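To: warnura-grippers list
Subject: Re: [warnura-grippers] Jaw sticks shut on thin stuff - anyone else?

On a morning in April, a list member at Zarnurura wrote:
> We've got two of the Hesetti hand-held grippers and one of them has
> started hanging on after the handle is let go. Only happens with thin
> things (wire, washers, a key ring). Blocks and cups are fine. I've
> cleaned the pads and swapped the return spring, no change. It's not
> every time either, which is driving me up the wall. Is it the pads,
> or am I looking in the wrong spot?
>
> Also, should I be pulling it out of use? Ours gets handed to visitors.

Yes, yes, yes, we have this one too! I'm so pleased somebody else has seen it, I was starting to think I'd put ours together wrong.

Short answer: I don't reckon it's the pads. Have a look at the pivot screws. There are four of them on the linkage and on ours one of the outer ones had worked itself tight. With anything thick between the jaws the linkage never gets near the end of its travel, so you'd never know. Close it right down on a bit of wire and the arms swing past the point where the tight screw starts to bind, and then the spring hasn't got the grunt to bring them back.

I've been doing my thin-object runs on the bed in the spare room, because anything small that drops on the workshop floor is gone for good. Jewellery is brilliant for this - you get wire, flat bands and chunky links all in one go.

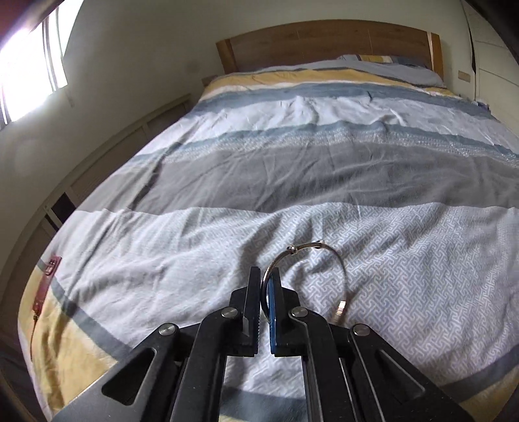 Closed on the thin wire of the ring, blue pad on the right-hand jaw.

That sort of grip is where you want to go looking. Before I touched the screws I did 95 closes on thin pieces and wrote down every time the jaws hung. I got 5, and every one of them was on wire or a thin hoop. The bangles never did it once, and neither did the beaded bracelet. So if you've only been testing on blocks, that'd explain why yours looked fine on the bench.

What I did, in order:

Took the spring off and moved the linkage by hand. You can feel the bind straight away with the spring out of the picture, it goes gritty in the last little bit.

Backed off each pivot screw until the arm swung under its own weight, then nipped it up until the side play just went. Do them one at a time and check after each.

Put a dab of thread locker on (the low strength kind, please, I've sheared one already and it was a miserable evening).

Spring back on, then another 95 closes. No hangs!
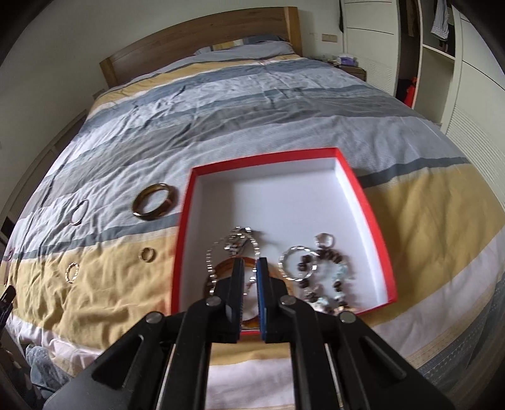
I'd do the second lot with a proper mix and not only your worst offender, because a screw that's a touch too loose brings its own trouble. The fingers go out of parallel and thin pieces slide off the ribbed side. I overshot on my first go and had to start again, so check for side play with the jaws open as well as shut.

On pulling it out of use: I would, for visitors, until you've been over the screws. It isn't a strong grip, but the trouble with a jaw that hangs is that people yank. I yanked. The jaws let go all at once and I got a nice pinch on the side of my thumb, and that was me knowing full well what was going on. Stick a bit of tape on the handle that says DO NOT USE and put it up high somewhere.

Has anyone on the older Insaurralde linkage seen the same thing? I'd love to know if it's the screws themselves or the holes wearing. If you've got one apart, please measure the outer holes on both sides and post what you get, even if it looks boring. I'm happy to put all the numbers in one table and send it round.

Cheers from a very keen tinkerer at the Warnura end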